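About Zestholm
3 min read
Print | E-mail this page

Hi, and thanks for clicking the link most people skip! Zestholm is a small language school for grown-ups, run out of the upstairs rooms of an old bank in Murwood, and I'm the person who started it. I'd spent years trying to learn Portuguese from tapes in the car (I can still ask for a second towel, beautifully) and I wanted a place where people my age could talk badly out loud without getting marked down for it.

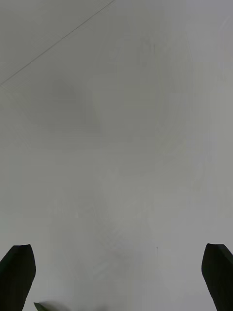
Written by the founder of Zestholm | 18 February 2024

So that's what we do. You come in, you get a coffee, and you start talking in whatever language you signed up for. We teach Portuguese, Italian, Polish and a bit of Welsh when there's demand. Classes are capped at 7 people. I tried bigger groups early on and the shy ones just sat there nodding at me, which I completely understand, I'm a nodder too.

We don't use a textbook for the first term. You get Brurnix instead, our own set of printed conversation cards, and it's grown a lot over the years – there are 1,579 cards in it now! Some are plain ("Ask your neighbor what they had for lunch") and some get a bit odd, like the one where you return a broken umbrella to a shop that doesn't sell umbrellas. People still bring that one up years later.
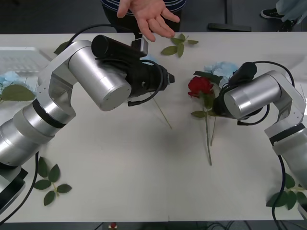
Anyway, grammar does come in, usually once somebody gets annoyed enough to ask for it. I love that moment. You've been saying a verb wrong for weeks, you can feel it's wrong, and then we spend half an hour on it and it sticks. If you want the tables and the drills from day one, we have a course called Nakpan that works that way, and it's good, just a different pace. It runs for two terms and you'll have homework.
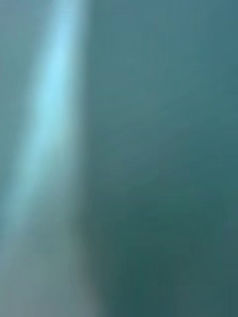
Vocabulary is the part everyone worries about, and my advice is to start with whatever is close by and get fussy about it. Take colors. You learn "blue" and "green" in week one and then you run into something like the teal up there, going pale and almost sky-blue on the left, and now you need "lighter" and "sort of" and "in between," and suddenly you're having a conversation. Polish students tend to argue about this for ages, which is lovely to listen to from the hallway.

New groups start in March. You can sit in on a class first for free, no sign-up, just come up the stairs and pick a chair. If you're not sure of your level, guess low, and we'll move you if you get bored.

2 comments | 3 shares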